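From: Oona Pelkonen
To: Silville Grasses and Bamboos list
Date: December 12, 2019
Subject: Re: Clump in a pot, split now or wait?

Yusof wrote:
> I have a Fargesia that has been in the same pot for 7 years and has
> stopped putting up new canes. The leaves at the bottom are yellow.
> Can I split it this weekend while the weather is mild, or does it
> have to wait? Also, is it worth feeding it in the meantime?

Wait until March. I split two of mine in December a few years ago at the Flernia plot and lost both halves of one and one half of the other. The roots sit in cold compost and do nothing, and by the time they would start growing they have rotted. The one I left alone until spring was fine.

Yellow leaves low down at this time of year are mostly just old leaves. If the new ones at the tips are yellow as well, tip the plant out and look at the roots. A solid white mat is normal after that long in a pot. Brown and soft is trouble. 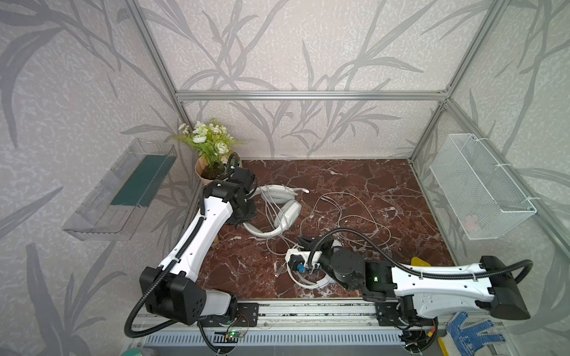
Grasses and bamboo-like leaves, grey on pale grey, on the wallpaper.

No feed before spring. Water it though, even now. More potted bamboos die of drought in winter than of frost, at least in my garden. Rain runs straight off the leaves and never gets into the pot. I check mine on Sundays by tilting them – if the pot tips easily it needs a drink.

When you do split it, use an old bread knife or a pruning saw. A spade will bounce off. Cut it in half, no smaller, and keep at least four or five canes on each piece. A hand trowel is only good for filling in round the sides afterwards.

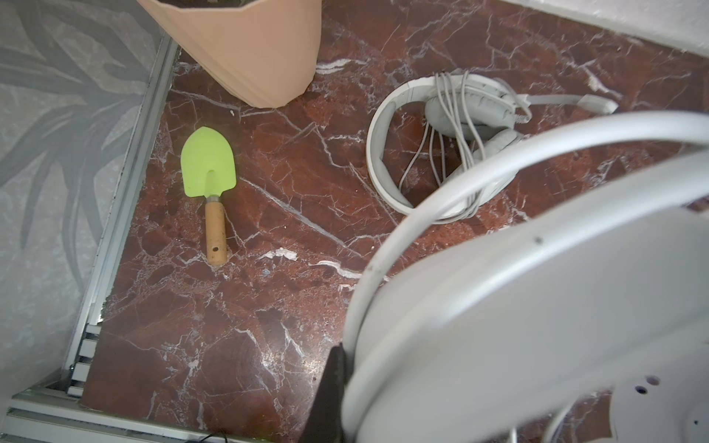 Hand trowel with a lime-green plastic blade, and the lower part of a peach plastic pot.

Go up one size of pot and no more. I use three parts loam-based compost to one of fine bark, and I leave the top two inches empty so that water has somewhere to sit. Avoid pots that narrow at the neck, you will have to break them to get the plant out next time.
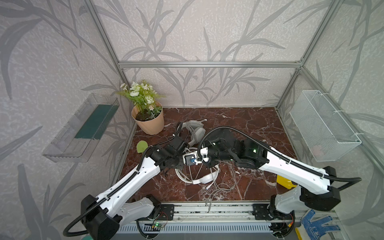
On the other thread, the order to Flellberg has gone in. We came to 52 plants between us, so we get the lower price. They will deliver in March and I will write to everyone with a collection day once I have it. Please don't send money before then.

Oona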